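[학습데이터 게시판] 시뮬레이션 시연 데이터의 중복 판정 기준에 관한 의견 요청

작성자: Rilileck_데이터운영
3월부터 수집 중인 주방 과제 가운데 병 옮기기 항목의 검수 기준을 정하고자 합니다.
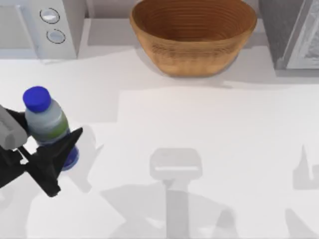 현재까지 등록된 시연은 3000건이며, 이 중 400건이 중복 의심으로 분류되어 있습니다. 분류 기준은 물체의 초기 위치와 그리퍼 경로의 유사도입니다. 해당 400건을 학습 집합에서 제외할 것인지에 대하여 각 참여 기관의 의견을 요청드립니다.

답글 1
작성자: drodo_검수
제외에 찬성합니다. 초기 배치가 같고 경로까지 유사한 시연은 학습에 기여하는 바가 적고, 특정 경로에 대한 편향을 키울 우려가 있습니다. 당 기관에서는 동일 배치당 시연을 4건으로 제한하고 있습니다.

답글 2
작성자: ninero_sim
일괄 제외에는 동의하기 어렵습니다. 경로가 유사하더라도 병을 쥐는 높이와 기울기가 다르면 별개의 사례로 보아야 합니다. 첨부하신 화면에서도 병이 왼쪽 위로 약간 기울어 있는데, 현행 유사도 계산에는 이러한 자세 차이가 반영되지 않는 것으로 알고 있습니다.

답글 3
작성자: drodo_검수
자세 차이가 있다는 점은 인정합니다. 다만 기울기가 조작자의 의도인지 파지 불량인지 구분할 기록이 없습니다. 의도가 확인되지 않은 시연을 다양성의 근거로 삼는 것은 적절하지 않다고 판단합니다.

답글 4
작성자: Begović_lab
당 연구실에서 의심 분류분 중 74건을 재생하여 검토하였습니다. 절반 이상에서 파지 자세의 차이가 확인되었고, 나머지는 사실상 동일한 시연이었습니다. 전량 제외와 전량 유지 모두 무리가 있어 보입니다.
아울러 그림자 문제를 말씀드립니다. 첨부 화면의 조리대 중앙 하단에는 화면에 나오지 않은 두 번째 팔의 그림자가 드리워져 있습니다. 영상 입력을 사용하는 모델이라면 대기 중인 팔의 위치도 중복 판정 항목에 포함하여야 합니다.

답글 5
작성자: ninero_sim
그림자 항목 추가에는 찬성하나, 조명 설정을 무작위화하여 다시 렌더링하는 편이 효율적입니다. 궤적 원본이 보존되어 있으므로 재수집은 필요하지 않습니다.

답글 6
작성자: Begović_lab
조명만 변경하여서는 팔의 위치가 그대로 남습니다. 재렌더링과 판정 항목 추가는 별도로 검토하여 주시기 바랍니다.

답글 7
작성자: Rilileck_데이터운영
의견에 감사드립니다. 의심 분류분은 삭제하지 않고 보류 상태로 전환하며, 유사도 계산에 파지 높이와 병의 기울기를 추가하여 재산출하겠습니다. 대기 팔의 위치는 시험 항목으로 우선 기록합니다. 동일 배치당 건수 제한은 이번 개정에 포함하지 않습니다.

답글 8
작성자: drodo_검수
건수 제한이 제외된 데 대하여는 이견이 있음을 남깁니다. 재산출 결과가 게시되면 당 기관의 기준을 적용한 비교표를 제출하겠습니다.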